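Ticket 29193 – Desk power, shared work table, second floor
Site: Vostbridge, Datamside building
Opened by: Gifty Ankrah
Category: Furniture and power
Status: Open, waiting on parts

Reported problem
Laptop drops to battery several times a day at the wood-grain desk. It happens most when somebody moves something at the left end, where all the cords are. Started in November after the desks were turned to face the other way. Same laptop charges fine at home.

Log

9:40 – Tried the wall outlet with a desk lamp. Lamp stayed on for 20 minutes. Outlet is fine.

10:05 – Moved the laptop charger to a different socket on the power strip. Dropped to battery again within the hour.

10:50 – Swapped in the spare Boateng strip from the supply closet. Same result, so the original strip went back on the desk. Not the strip.

11:15 – Held the adapter still and moved only the cord going into it. Charging light went off, then on. Did it four times, same each time. The cord is loose where it enters the adapter – any tug on the pile pulls on it.

11:30 – Asked for the cords to be left where they are until the replacement arrives, and for small items to go in the divided box so they stay out of the pile.
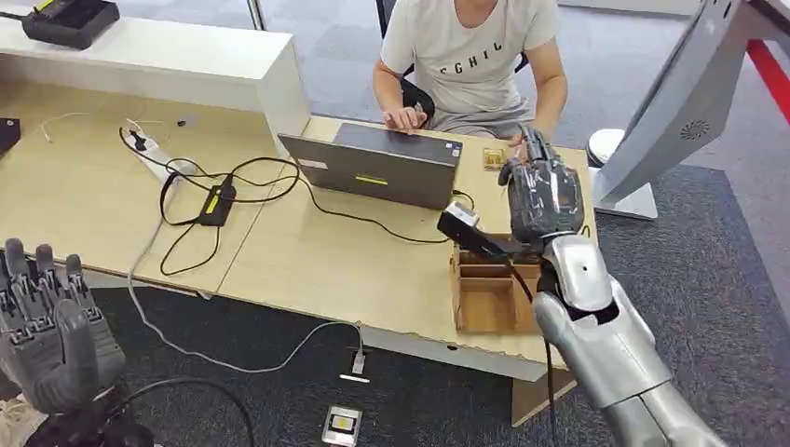
Desk at 2:10 p.m., adapter and strip on the left, divided box at the near edge.

2:25 – The coiled cables by the adapter are part of the trouble. There is more length than the desk needs, and the extra sits right on top of the connection. The thin white cable is separate and can be put away if no one claims it.

2:40 – Box should go farther back. Its front wall sticks out past the edge of the desk and people walk by on that side.

Parts requested
1 replacement adapter cord, Brotska, 200 cm
1 pack of hook-and-loop ties
1 under-desk tray for the strip

Next steps
Fit the new cord and run it along the back of the desk. Mount the tray and put the strip and adapter in it. Leave enough slack for the laptop to move from one end of the desk to the other.

3:05 – Comment from Gifty Ankrah: Fine with me. Please do the tray before 9 if you can, I have calls most of the morning. The white cable isn't mine.

3:20 – Tray is in stock. Cord is on order. Ticket stays open until both are in.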